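The Cledov Student Photography Exhibition: Project Report

Submitted 15 November 2018

1. Background and purpose

The Cledov exhibition was organized by the second-year class in cultural management as its required group project. The assignment asked each class to plan, fund and present a public event outside the school. After discussion, the class chose a traveling exhibition of amateur photographs on the subject of work and rest in small towns. The school had no earlier experience with photography events, and the class therefore wrote to several regional photo clubs for advice before the call for entries was opened in April.

The stated aims of the project were to give local amateur photographers a place to show their work, and to let students practice the tasks that stand behind a public exhibition: writing rules, dealing with venues, printing, hanging and publicity.

2. Call for entries

The rules were published on the school website and posted in the public libraries of Cledov and Paiva. Entry was free and open to any person living in the district who did not earn a living from photography. Pictures could be in color or in black and white. Digital changes were limited to cropping and the correction of light and contrast. Composite pictures were not accepted.

The class received 3,735 photographs, far more than had been planned for. The entry form did not limit the number of files a person could send, and a few entrants submitted whole folders from family trips. This was a mistake in the rules. A later edition should set a firm limit per person and state it at the top of the form.

3. Selection

Selection took place in 2 rounds. In the first, students removed entries that were outside the subject, too small to print, or sent more than once. In the second, a jury made up of teachers and members of the Bernuteo photo club viewed the remaining pictures without names attached. The jury chose 100 photographs for printing.

The second round took longer than expected. Jury members disagreed on how broadly the word "rest" should be read — some accepted landscapes without people, others did not — and the matter was settled by a vote. The class recommends that the subject be explained in a short paragraph in the rules, with the limits clearly given.
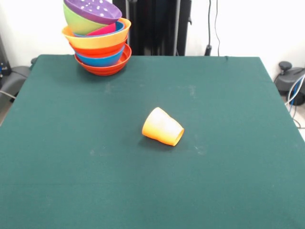

4. Printing and hanging

Prints were ordered from Edelus, a print shop in Paiva, on matte paper in a single size. The single size kept the cost down and allowed the same frames to be used at every venue. It was less suitable for panoramic pictures, which had to be shown with wide white borders. Two entrants expressed disappointment with the result, and their comments have been passed on to the school.

Captions gave the title, the name of the photographer and the place where the picture was taken. The first set contained spelling errors in place names and had to be printed again at the expense of the project. Captions should be checked by the photographers themselves before printing.

5. Venues and attendance

The exhibition opened in the lobby of the Cledov town library and then moved to the railway station hall in Paiva. It closed at the cultural center in Bernuteo. Total attendance, based on the sheets kept at each entrance, was 2,054. The station hall drew the most visitors, although many of them stopped only while waiting for a train. The library offered the best light. In Bernuteo the hanging rails were too short for the full set, and part of the collection was placed on standing panels borrowed from the school.

A visitors' book was available at each venue. Most comments concerned individual pictures, and several older visitors wrote down the names of people or streets they recognized. The class has copied these notes and offered them to the Cledov library for its local history shelf.

6. Budget

Costs were covered by the school's project fund and by a contribution from the Bernuteo photo club. Printing was the largest item, followed by transportation. The venues charged no rent. The second printing of the captions used up the reserve, and the planned catalog was replaced by a folded leaflet.

7. Follow-up

The framed prints are stored at the school until the end of the academic year, after which photographers may collect their own work. Prints that are not collected will remain with the school for teaching use, as stated in the rules.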